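# Uma tarde na Tridano, ou como se planeja uma calça

Serena Leone marcou a visita para terça às duas e avisou por e-mail que não haveria café. Havia café. Era o de Miredport, e entendi o aviso.
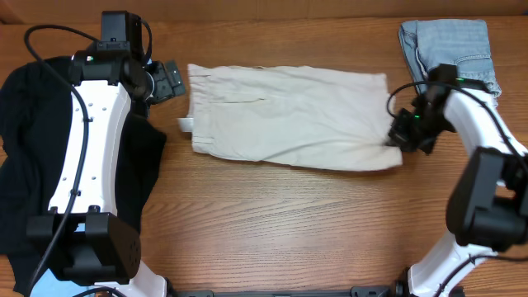 ## A fila de tarefas

Fui ver software, e software se vê mal. O que se vê são os dois braços brancos sobre a mesa de madeira, a garra direita fechada na ponta da calça bege e a esquerda parada perto da outra ponta, sem encostar. A peça preta, à esquerda, e o jeans claro, no canto de cima, ficam para os outros itens da fila.

A fila se chama Iyamu e é o planejador da casa. Ele divide "dobrar roupa" em subtarefas, e cada subtarefa em trechos de movimento de 12 passos. Depois de cada trecho, consulta a percepção de novo e joga fora o que tinha planejado para depois. Perguntei se não era desperdício. Serena respondeu que desperdício era a versão anterior, que planejava a dobra inteira de uma vez e cumpria o plano até o fim, com ou sem roupa no lugar.

## Percepção, ou a gola que era bolso

O módulo de percepção marca pontos úteis no tecido: cós, barra, costura, canto. Num dos monitores corria a lista de erros de dezembro, com 172 entradas, e passei mais tempo nela do que na apresentação oficial. A categoria mais populosa era "bolso classificado como gola". A segunda era "outros", o que me fez sentir em casa, já que mantenho um sistema de estoque.

Roupa preta tem um filtro só dela, porque dobra escura sobre pano escuro rende pouco contraste. O filtro mora num arquivo chamado `preto_final_2.py`. Não perguntei pelo primeiro.

## Controle e o número que todos citam

O laço de controle interpola os trechos do planejador e limita a força de fechamento das garras. Quando os dois braços seguram a mesma peça, um segundo processo compara as posições e freia o mais apressado. O tempo limite é de 180 segundos por peça; passou disso, o episódio vai para revisão humana, numa ferramenta de anotação herdada do escritório de Jakencombe. Os atalhos de teclado também são herdados, e o que apaga um episódio fica ao lado do que salva.

O conjunto de testes de regressão tem 346 casos gravados e roda toda noite. Vi o painel da manhã: quase tudo verde, e um teste amarelo chamado `meia_sozinha`, que está assim desde antes de Serena entrar na empresa.

## O que levei

Anotei duas coisas para copiar no trabalho. Uma é o replanejamento em trechos curtos, que serve para muita coisa além de calça. A outra é o registro de versões: cada episódio guarda o commit do planejador, o da percepção e o da configuração, e dá para repetir a sessão no simulador com um comando. Pedi o comando. Tem quatro linhas e duas variáveis de ambiente sem documentação.

Perdi o trem das seis discutindo nomes de variáveis com a equipe de controle e peguei o seguinte.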